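In defence of the afternoon nap

I had my first proper nap as an adult at thirty-four, in August, with the window open and a bus idling outside. Twenty minutes, perhaps. I got up and wrote the best page I'd written all month, and I have been a bore on the subject ever since.

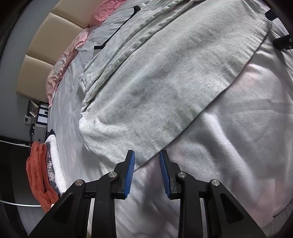
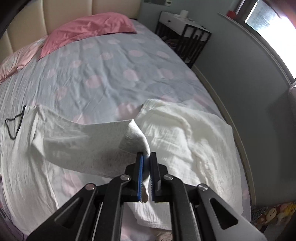
Napping has a terrible reputation in this country, and I think it's wildly unfair. We'll happily praise a person who gets up at five to run round a park in the rain, but tell a colleague you slept from two until half past and they ask if you're coming down with something. My friend Azra Ristić grew up in a house where everybody lay down after lunch, grandparents included, and she was amazed to find that here you're supposed to have a biscuit and push through. Push through to what? You don't need much, either. A big soft pillow against a padded headboard, dusty pink if you like, and a sheet that's allowed to stay creased, and you're off!

The usual complaint is that it ruins your night. It can, if you sleep for two hours and wake up at six not knowing what year it is (I've done it, it's horrible). Keep it short and early and I find it does no harm at all. Deepak Agarwal, who I shared an office with for years, used to set a timer for 14 minutes and put his coat over his face. He was back at his desk before the kettle crowd had finished talking, and in a far better mood than any of them.

What I love most is how the day splits in two. You get a second morning! The light's different, the email that made you furious at noon has shrunk to its real size, and there's still time to do something with the evening besides fall asleep in front of it.

Of course plenty of people can't. If you drive a van or stand at a till, no amount of cheering from me will find you a bed at two o'clock, and I'd like employers to think about that before they buy another table football set. A quiet room with a door that shuts would cost less. I worked in a building with 200 people in it and three rooms for phone calls, and not one place to close your eyes except the toilets.

So try it this weekend, if you have one free. Shoes off, curtains half drawn, phone in the kitchen. If you don't drop off, you've still had a lie-down in daylight, and I'd argue for that too.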